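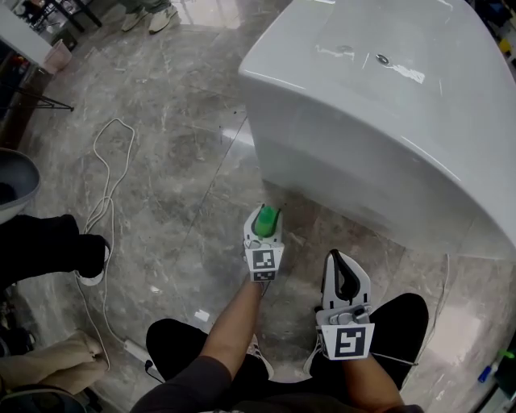
I have wanted a piece like the Willix hand kit to exist for years, and now that I've lived with a pair since March I'd like to make the case for it, and grumble a little too.

Most of us who teach robots by example started out the hard way, driving the arm itself through every motion. It's slow, it ties up your most expensive machine, and after an hour your shoulders hate you. The Willix idea is that you leave the robot parked and carry its hands around yourself. You pick things up and put things down, and the recordings go to the training run later. Plenty of labs have built their own version of this (ours held together for 19 sessions, bless it), but this is the first one I've used that came out of a box and worked the same afternoon.

And it's fun! I didn't expect that to matter, but it does. People who dread an hour with a joystick will happily sit down with these and ask for another go. We recorded 900 short demonstrations in our first stretch and passed 3000 sooner than I'd planned for, with far fewer throwaways than our old rig gave us.

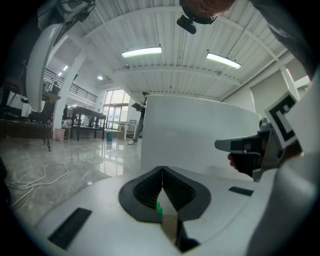 Fingers are where I'd spend the money if I were building one of these from scratch, and Willix clearly agrees. Hard flat jaws are fine for blocks and boxes and miserable for almost everything a real home contains. The soft black ones on this kit are V-shaped, with fine ridges running across their inner faces, and when a small green thing sits down near the bottom of the notch you have a grip I would never have tried with our old jaws. I wish the Telholm kit, which I also like, would borrow the idea. Its tracking software is nicer and its manual is far better written, but small parts are a chore with it.

Now the grumbling. The cables need to go, or at least get shorter. The trigger is set up for a bigger hand than mine. Replacement fingers come only in packs from Wanyama, and a pack is more than I want to buy when one finger wears out. I'd also like the markers sold separately, so a scratched one doesn't mean a support ticket.

Those are fixable things, and I'd still pick this kit again tomorrow. Small groups have spent too long thinking that good training data belongs to whoever owns the most robot arms. With two hand grippers and a patient afternoon you can get a surprisingly long way. We're taking ours through the Troltano kitchen tasks next, and I've set us a target of 1000 clean runs before I let anyone touch the arm.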